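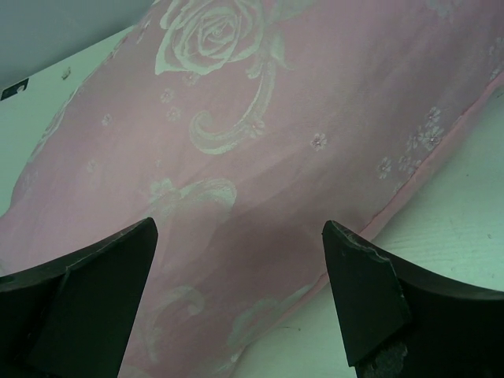 Bedding and Pillow Room Attendant, part time

Hakach Guest House and Linen Room, Tranlow

We are looking for a patient, tidy-minded person to join us in the linen room at Hakach, and if you have ever straightened a pillow in somebody else's house without being asked, we would very much like to hear from you.

A little about us first. Hakach is a guest house with 19 bedrooms, on the hill side of Tranlow, and behind the kitchen there is a long, bright room where all of our bedding is sorted, mended, folded and sent back upstairs. We also look after the bedding for Amissah, the smaller house down the road, so the room is busier than you might expect for a place our size. Between the two houses we have 210 pillows on the books, and every one of them passes over our white tables sooner or later.

We are rather attached to our pillows. A good many of them are covered in the old-fashioned woven kind of fabric, jacquard in soft colors with the flowers made in the weave itself instead of printed on top. The pink ones are the ones guests remember. They have big curling roses and little five-petaled blossoms in a pale thread, all on a pink that has a slight sheen to it, and people do write to us after their stay to ask where they can buy one. (You can't, I'm sorry to say. We bought the cloth as an end-of-line lot and have been careful with it ever since.) They show creases quite easily, and that brings me to the work.

What you would be doing

The morning usually starts with whatever has come down from the bedrooms. Pillows are checked one at a time on a flat table, both sides and all the way along the seams. You would be looking for pulled threads, marks, popped stitches, and filling that has crept up to one end and left the other end flat. If the filling has shifted, you work it back with your hands until the pillow sits evenly. If there is a mark, it goes to the spot-cleaning shelf with a paper tag saying where the mark is. Please don't rely on remembering — we have all tried that, and a pale mark on a pale flower is very hard to find twice.

After checking comes plumping and smoothing. With the patterned pillows we like the cloth pulled gently straight so that the roses aren't lost in a fold, and then they are stacked flat by color and by bedroom. The stacks stay low, no more than seven high, or the ones at the bottom come out looking like pancakes.

Later in the morning you would be making up the room bundles, with sheets, cases, towels and the decorative pillows for each bed, and putting them in the right bay for the housekeeping team to carry up. There is a card for every bedroom that shows what it gets. Some of the cards are a bit worn and one or two are in my handwriting, so do ask.

In quieter weeks we catch up on mending. You don't need to arrive as a seamstress. Closing a seam by hand with a neat ladder stitch is the main thing, and we can teach you in an afternoon. If you can use a sewing machine already, lovely, we have a decent one and it doesn't get enough attention. We also keep a remnant drawer for patches and matching thread, and somebody needs to love that drawer more than it has been loved lately.

There is a stock count once a season, all hands together, with cake. The spreadsheet lives on the linen room computer and is very simple. If you can type a number into a box you will be fine.

Who we hope you are

You notice things. You can tell that a pillow has been put back the wrong way up, and it bothers you a bit, and you fix it and carry on with your day.

You are gentle with fabric and reasonably quick with your hands, though I would take gentle over quick in the first month. Speed comes along by itself once you know where everything lives.

You don't mind being on your feet for most of a shift. We have a pair of tall stools and you are welcome to use one for checking and mending, but there is a fair amount of walking to and from the shelves. Bundles can be bulky. They aren't terribly heavy, but you would be lifting and reaching, so please tell us if there is anything we should arrange differently for you. The tables can be raised and lowered, and we have changed the shelf layout before now to suit the person using it.

You are all right with dust and feathers. A few of the pillows are feather-filled and most are not. If you have a feather allergy, say so in your letter and we will talk about it. It doesn't rule you out, as the feather pillows can be kept to one person's table.

Experience in a hotel, a laundry, a fabric store or a care home would be nice to have. So would years of running a household with a lot of beds in it, and I mean that sincerely. One of the best people we ever had in this room came to us with no paid work on her resume for a long stretch and four children's worth of sheets behind her.

Hours and pay

The job is 19 hours a week, spread over weekday mornings. We start at 8:30, stop for coffee when the first load is checked, and finish in time for lunch, which you are welcome to stay and eat with the kitchen team at no charge. There are no evenings, and weekends only if you would like extra hours in the busy season and put your name on the list.

You would be paid every two weeks, at the linen room rate, which we will send you in writing before any interview so that nobody has to waste a trip. The job comes with paid vacation, an apron (two, in fact, so that one can be in the wash), and a $900 yearly allowance that you can put toward comfortable shoes, a sewing course, or getting to and from work. We are fussy about the receipts and relaxed about nearly everything else.

The first three months are a settling-in period for both sides. You will work alongside one of us at the beginning, on the plain white bedding first and then on the patterned pieces. We will sit down together at the end of each month to see how it is going, and you should feel free to tell us what is awkward or silly about the way we do things. The color stacks were a new person's idea.

Getting here

The Prendeo bus stops at the bottom of our lane, and the walk up takes seven minutes at an easy pace, a little more if you stop to talk to the neighbors' goats. There is staff parking behind the kitchen and a covered rack for bicycles. The linen room is on the ground floor with a wide door and no steps from the parking side.

How to apply

Please write to Augustina Wumbei, Linen Room Manager, at Hakach Guest House, Tranlow, or drop a letter in at the front desk. A page is plenty. Tell us what you have been doing, why this sort of work appeals to you, and which mornings would be difficult for you, if any. A resume is welcome but you don't have to send one. If writing isn't your favorite thing, come by any Monday morning after ten and ask for me at the desk, and we can have a talk over a cup of coffee instead.

We would like the new person to start in February. I will answer every letter myself, including the ones where the answer is no, although it may take me a week or so when the houses are full.

If we invite you in, plan on an hour. We will show you the room and the shelves, introduce you to whoever is on that day, and ask you to check and smooth a few pillows with us at the table. It isn't a test with a score — we just want to see whether you enjoy it, and you will want to know that too before you say yes. Wear something you can move your arms in, and leave any rings or bracelets with sharp edges at home, please, as they catch on the woven threads.

You may bring a friend or family member along for the visit if that would make you more comfortable. They can wait in the garden room with the newspapers.

With warm wishes from all of us in the linen room,

Augustina Wumbei
Linen Room Manager, Hakach and Amissah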